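Applies to the Kartha handheld, board revision 4. Questions about the Banard wall charger are on a separate page.

### What do I need to build one?

A printer with a 200 mm bed, a soldering iron and a set of hex drivers. The Skernbridge workshop has all three and is open to members on Saturday.

### Can I print the fingers in PLA?

Yes, for bench checks. PLA pads crack at the root after repeated closing. Use TPU for anything you intend to keep – 100% infill at the root, lower toward the tip.

### The fingers don't meet evenly. What is wrong?

Usually the linkage was tightened with the jaws open. Loosen both pivot screws, close the jaws fully, then retighten. If a gap remains on one side only, swap the left and right links and check again.

### How should I approach clothing?

Come in low, with the fingertips at the edge of the garment, and close on a single fold. Thick seams and waistbands need more travel than a shirt hem. Start with denim, as it holds a fold well.

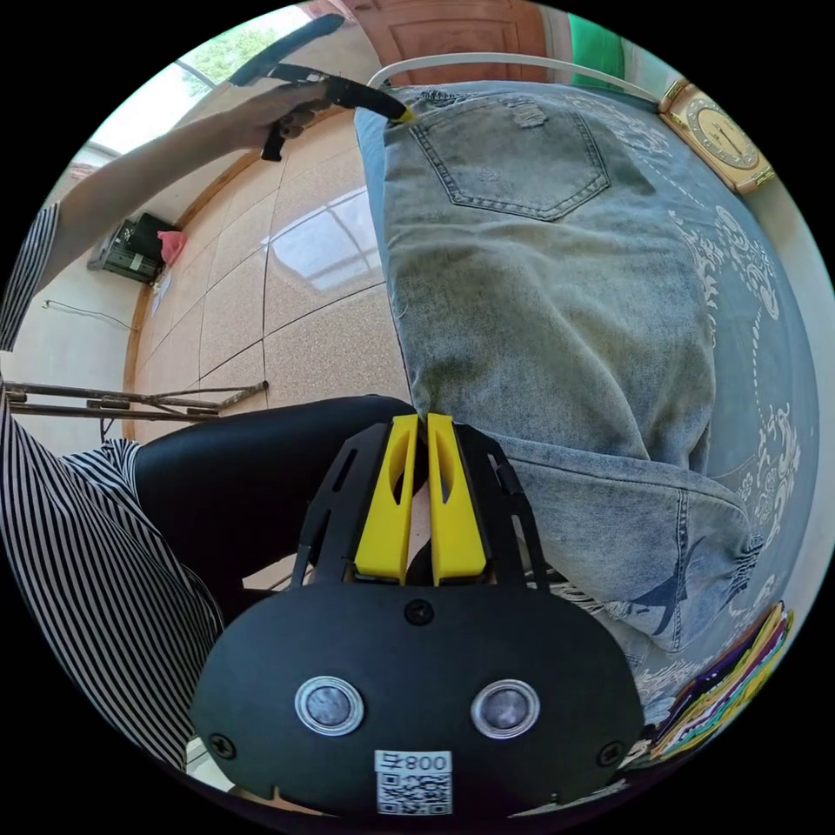
*Fingertips at the lower edge of a pair of jeans on a bedspread.*

### The jaw reading drifts during a session. Is that normal?

A small drift is expected while the board warms up. Wait 8 minutes after power-on, then zero with the jaws closed. Drift that continues after that is normally a loose encoder magnet. Rocío Sepúlveda keeps spares at the workshop.

### Does it work with Skistent logs?

Version 4 and later. Older logs lack the jaw channel and will load with that column blank.

### Who maintains the drawings?

Faizal Manurung. Send him corrections with the part number and board revision.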